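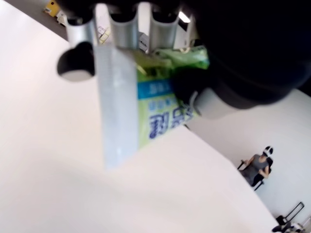

Helmi Saarela
I wouldn't soak it overnight, whatever the old books tell you. I did that with my grandmother's rye starter bread once, and by morning the crusts had gone to glue and the whole kitchen smelt like a brewery! Two hours in warm water is plenty if you tear the old bread up small. Then squeeze it (gently, it isn't a dishcloth) and add it to the dough with the salt.

Posted 5/25/19

lastow_baker
Thank you Helmi, that's very kind, and I'm so glad I asked before chucking the lot in a bucket. I should have said that the recipe is from a parish cookery book printed in 1923, which my aunt left me along with a great many jam jars. It only says "old bread, a good piece, softened", and then it goes straight on to the oven as if everybody's mother had already shown them the rest. Mine hadn't, she was a sliced white woman to the end, bless her.

I've been using 259 grams of dark rye flour, only because that's what was left in the bag the first time and the loaf came out so nicely that I've been afraid to change it.

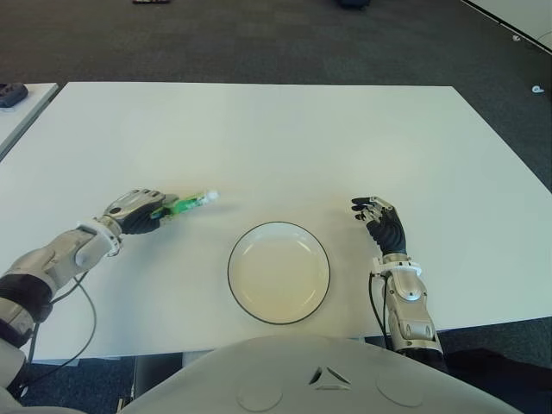
The trouble is the second rise. The first one goes beautifully, the dough gets all puffed up and bubbly, and then once it's in the tin it sulks. I've tried the airing cupboard and I've tried the top of the fridge. Last Sunday I gave it four hours and it came up perhaps a finger's width, and then it split along one side in the oven. It still tasted lovely with butter, mind you, and my neighbour had three slices, but I'd love to get a proper domed top for once.

Nurkov
Four hours is far too long for a rye that heavy. It had probably come up and sunk again while you were waiting for it. Rye doesn't behave like wheat, and you won't get a dome, or not much of one. I'd put it in the oven as soon as you see little pinholes on the top.

Helmi Saarela
Sorry Nurkov, I have to disagree with you there, though in a friendly way! I get a dome nearly every week, and so did my grandmother, in a wood oven that she judged with her elbow. It depends how wet you've made it. If you can shape it with damp hands and it holds itself up for a minute on the board, you'll get a dome. If it slumps like porridge then no, you won't, and you may as well smooth it flat and be happy with a nice even slice.

Nurkov
With a bit of wheat flour in, I expect. All rye is another matter.

Helmi Saarela
A handful of wheat, yes, I'll own up to that.

Ruotsalainen
Can I put in a word for a lower oven? Everyone tells you to start as hot as it will go, and I did for years, and I had cracks down the side exactly like yours. Now I bake at 189 on the dial (my oven is digital and I like to be awkward) for up to two hours with a lid on, and I haven't had a split since Christmas. The crust is softer, which my husband complains about, but he has all his own teeth so I don't know why he minds. 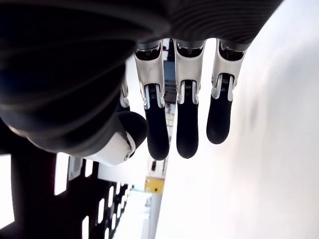 Re: Second rise on old-bread rye, how I got on

lastow_baker
Well, I've had a go! I made it damp but not sloppy, put in a handful of wheat as Helmi does, and watched for Nurkov's pinholes, which came up after fifty minutes. No split at all. The top is more of a gentle hill than a dome, but I'm thrilled with it. I didn't dare do the long bake this time, Ruotsalainen, as I had to be out by four, but I'll try it when my sister comes in August.

Nurkov
Glad to hear it. Leave it till tomorrow before you cut it.

lastow_baker
Too late, I'm afraid, the end's gone already. Does anyone keep theirs in a cloth, or is a paper bag better?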